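Notebook – student project, bimanual plate task
Skaltunico workshop, small bench
August, entry started 14:10

Carried over from last entry: the handover still fails more often than the pick. Plan for this session was to leave the pick alone, fix the timing between the two arms, and get a clean set of demonstrations before the other group needs the bench.

Setup as before. White top, rack at the back, one arm each side. Left arm is called Erovby in the config files, right arm is Pollock. The names come from last year's team and are in too many scripts to change now. Control software is our branch of Trokska, with the joint limits from the previous entry. I checked the limits by hand on both arms before enabling torque. Pollock's wrist limit was still the old value in one of the two files. Corrected it and noted it in the log. Whoever edits limits next: there are two files and both must match.

Zeroing. Erovby zeroed first time. Pollock needed two attempts, as the elbow was not fully on its stop. The zero pose card taped inside the cupboard door is correct for both arms. The one in the shared folder is out of date and should be deleted.

Task definition, for the report: right arm takes a plate by its rim, brings it forward over the table, left arm closes on the opposite side, right arm releases, left arm sets the plate down flat. The reverse direction (table to rack) is a separate task and will not be attempted until this one is acceptable. Episodes are cut at 765 steps. Anything not finished by then is marked as a failure, whatever state the plate is in.

First block, 12 episodes, teleoperated, slow. Purpose was only to see where the receiving gripper should wait. With Erovby waiting high, the operator has to come down and across at the same time, and the fingertips tend to touch the face of the plate before they reach the rim. With it waiting low and slightly open, the move is mostly sideways. Low is better. The cost is that the fingers are close to the table, so the height floor in software must be on. It was off for the first three episodes. My mistake. No contact, but those three are discarded.

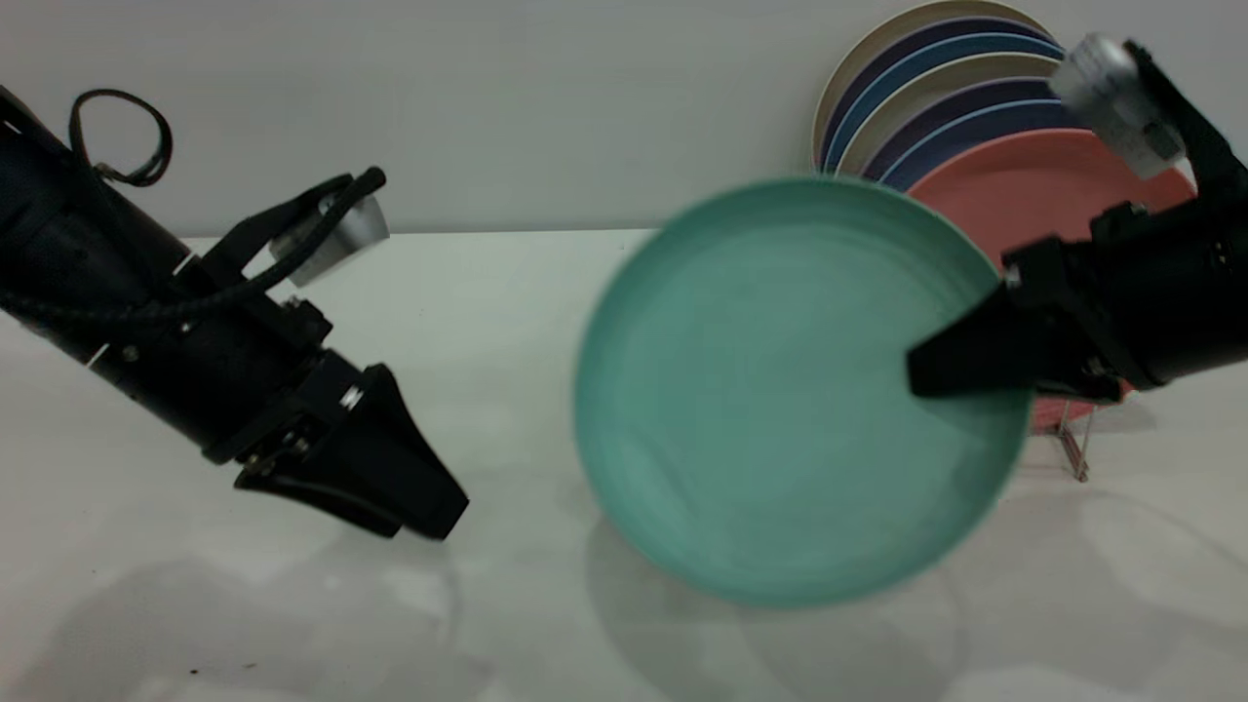
Transfer with the teal plate. Pollock has the rim on the right, Erovby waiting low with the jaws slightly open.

Notes on the grip. The right finger lies on the inner surface near the rim, so how far in it goes decides how much the plate can turn. Too shallow and the plate swings about the contact when the arm accelerates. Too deep and the finger is in the way when the arm has to back out after release. I have set a target depth and marked it on the finger pads with a pencil line. A pencil line wears off, so this needs a better solution. Paint pen, or a printed stop.

Squeeze force: left at 40 per cent of the gripper current limit. Tried lower and the plate slipped on the fast segment. Tried higher and the gripper motor was noticeably warm at the end of the block. 40 is the working value until somebody has a reason to move it.

Second block, 56 episodes, normal speed, with a break in the middle to let the motors cool. Main observations:

Failures were mostly at release. The operator opens the right gripper before the left has closed fully, and the plate drops at one side. It does not fall far, but the episode is lost. I tried a spoken "closed" from the left side before the right is allowed to open. It worked, but it adds a visible pause to every episode and I do not want the policy to learn the pause as part of the task. A better option is to show the left gripper current on the operator screen. Added to the list.

The left arm drifts down by a small amount when held still at the waiting pose for a long time. It is repeatable and goes away after a re-zero. Probably gravity compensation, possibly the cable pulling at the wrist. Next session: tie the cable further back and repeat with nothing else changed.

Dark plates. The plate detector we use for scoring gives lower confidence on the dark ones than on the pale ones. It affects the automatic score only, since the policy never sees the detector output. For this block I scored everything by eye as well and will compare the two columns later. If they disagree by much, the score in the report should be the manual one.

Rack position. Moved by accident when I reached behind it, between the two halves of the block. I put it back on the tape marks, but the tape is wide and that is not accurate enough. Replace with a corner bracket fixed to the table.

Data copied to the project drive, first and second block in separate folders. Discarded episodes are kept in a subfolder and not deleted, as agreed. Config files saved alongside, including the corrected limits.

To do before next session:
– left gripper current on the operator screen
– height floor on by default, with a warning if switched off
– cable on Erovby tied back
– bracket for the rack
– permanent depth mark on the right gripper fingers
– delete old zero pose card from shared folder

Training run on the second block queued at 17:40, same settings as the previous run so that the two can be compared. Results go in the next entry. Torque off, both arms on their rests, supply switched off at the wall.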